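Ticket: Drulow card builder, inside message missing from printed order
Status: Solved

Customer note
Hi there! I ordered 175 thank-you cards from you on Thursday (lovely thick stock, by the way, my mother is thrilled), but the proof that came by email has a blank inside. I typed the whole verse in, I promise, and I could see it on my screen right up until checkout. 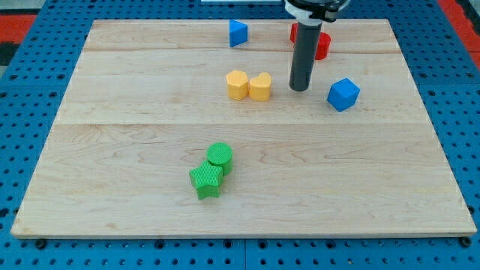
Reply from Carter Gauthier
Thank you so much for writing, and for being so nice about it! Your verse was saved, but the Nindel script font drops out of the proof when a message runs past 97 characters. I've switched yours to Flotmont, which looks very close, and sent a fresh proof. Please have a peek before we print, and take all the time you need!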